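Visit to Zastent, April

Two of us from Katsaros went through the Zastent workshop on Saturday to price a small arm for the linen room. Our budget line is for one cell, table and training included, and it has to be committed before the new financial year.

Ifigeneia Karagiannis took us around. Zastent sells the arm bare or as a package with gripper, wrist camera and mounting plate. The fingers are a wear item at $44 a pair, and she suggested ordering three pairs up front. The gripper package is $2,901 on top of the arm. Freight is extra, and delivery is running at roughly 2 months.

Pimideo quoted us less last year, but that price left out the camera and the software licence. Idisex would only lease. I have asked both for fresh figures on the same basis.

Most of our time was spent at the bench set up for cloth handling, which is the job closest to ours. Folded and crumpled towels are a different proposition from boxes, and we will want a trial with our own stock before signing.
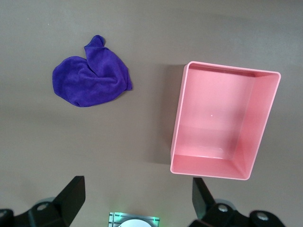

Microfibre cloth and plastic bin on the bench, seen from the wrist camera.

Still to settle: who pays for the trial, whether the licence is annual, and whether our existing benches are rigid enough to bolt to. Ifigeneia is sending the plate drawings.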